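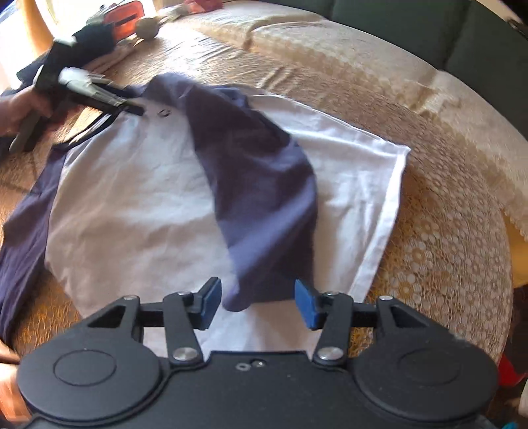 **Progress report, Kestora clothing reuse project**
Prepared by Leanne Tindall for Howard Crabtree, Jul 25, 2022

Folding is now the main work at the sorting table. Raglan T-shirts are laid flat and the sleeves brought across the body before the sides go in. Long sleeves take more time than short ones, and creased cotton has to be smoothed again after the first fold.

- Shirts folded and boxed this period: 500
- Set aside for mending: 80
- Returned to Vimen as unsuitable: 11

The mending pile is larger than planned - mostly collar seams and loose cuffs. We have spent 106 dollars on thread and boxes from the supplies line.

Shirts with an embroidered emblem are kept in a separate box until Vimen confirms they can be passed on. We need that answer before the October delivery.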